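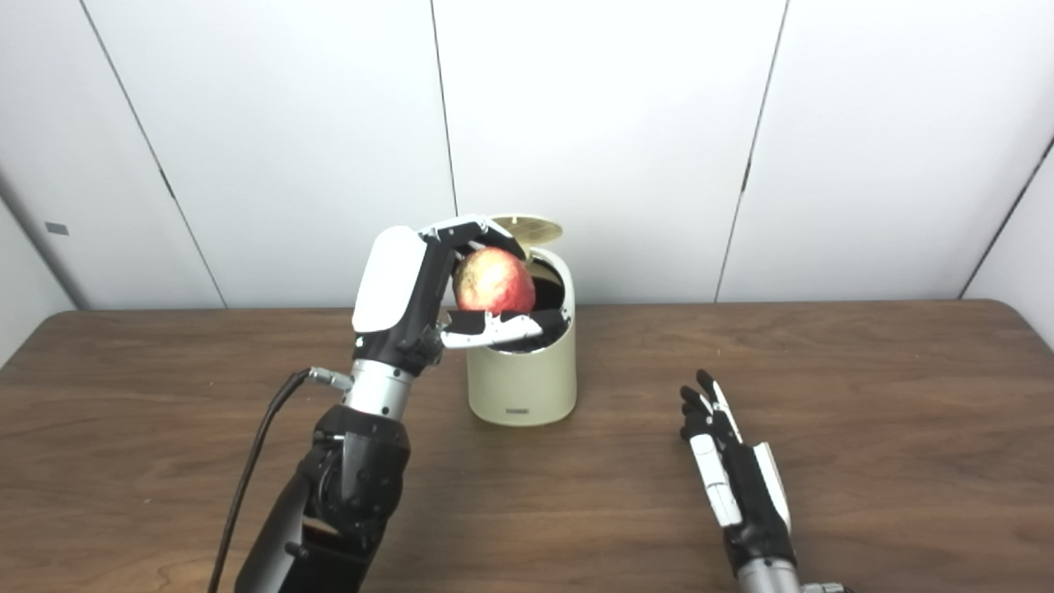 프로크네스(Prokness) 과수 저장단지 방문 보고

본 보고는 2020년 7월에 실시한 프로크네스 저장단지 개방 행사 참관 결과를 정리한 것이다. 방문단은 11명으로 구성되었으며, 현지 안내는 단지 운영부의 데스피나 코만 부장이 담당하였다.

## 1. 단지 개요

단지는 사과와 배를 수매하여 저온 저장한 뒤 인근 도매시장에 출하한다. 현재 322개 농가가 출하 계약을 맺고 있으며, 저장 능력은 2,000톤이다. 저장동은 8개 동으로, 이 중 후사르(Husar) 동은 증축 후 처음으로 외부에 공개되었다. 수매는 매년 11월에 마감되며, 농가별 물량은 마감 전에 서면으로 통보한다.

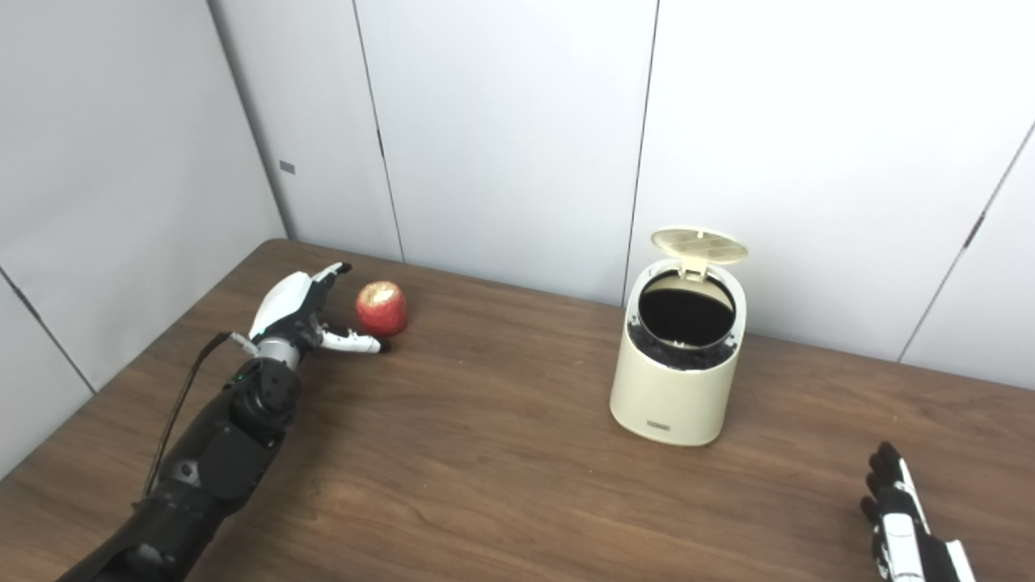

## 2. 저장동 참관

방문단은 후사르 동의 전실과 계측실을 차례로 둘러보았다. 저장실은 산소 농도를 낮춘 상태로 밀폐되어 있어 내부 출입은 허용되지 않았고, 온도와 습도 기록은 계측실에서 열람하였다. 옥타비안 우르수 기사는 저장실을 한 번 개방하면 기체 조성을 회복하는 데 시간이 걸리므로 출하 순서를 동 단위로 정한다고 설명하였다. 배는 별도 동에 보관한다.

## 3. 등급 판정 및 질의응답

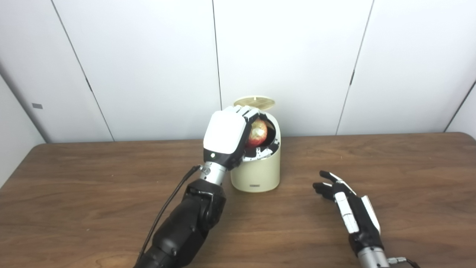 등급 판정 기준은 무게, 경도, 당도, 착색의 네 항목이며, 이 가운데 농가의 이의 신청이 가장 많은 것은 착색이다. 크림색 원통형 용기에 걸쳐 있는 사과와 같이 붉은색과 노란색이 함께 나타나는 과실은 판정자에 따라 등급이 갈리기 쉽다. 단지 측은 품종별 색도표를 개정하여 다음 수매부터 적용할 예정이라고 밝혔다.

탈라 라와슈데 위원은 소규모 농가의 운송비 부담에 관하여 질의하였다. 코만 부장은 라라드(Rarard) 집하장을 경유하는 공동 운송을 협의 중이나 노선과 분담 비율은 확정되지 않았다고 답변하였다.

## 4. 후속 조치

- 개정 색도표 사본을 요청하여 회원 농가에 배포한다.
- 공동 운송 협의 결과는 확정되는 대로 별도 보고한다.

작성: 자므피라 이오르다케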